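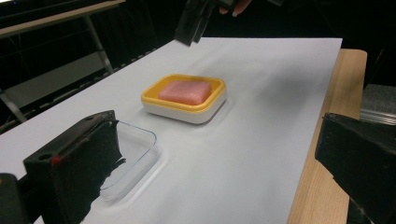 Figure 3. Soap transfer task: dish, soap bar and clear tray on the white work surface, seen from one of the two hand-held grippers.

4.3 Failure analysis

Of the 3,808 demonstrations recorded at the Postma site, 3,000 were used for training and the rest were held out. The trained policy failed in 23 evaluation trials. Most of these failures occurred at the grasp, when the fingers closed on the rim of the dish and lifted dish and soap together. We attribute this to the narrow margin between the soap and the tray wall (Figure 3), which leaves little clearance for the foam-like finger lining.

A second fault involved the clear tray. The Undow depth module returned no valid points over its base, and the planner treated the region as free space. In 2 trials the left finger struck the tray rim and the force limit stopped the arm. The limit was lowered on 4th February, before the remaining trials were run. Wear of the lining was not logged per trial, so its effect on grasp failures cannot be separated from that of finger position. Trials ended by the force limit are scored as failures in Table 2.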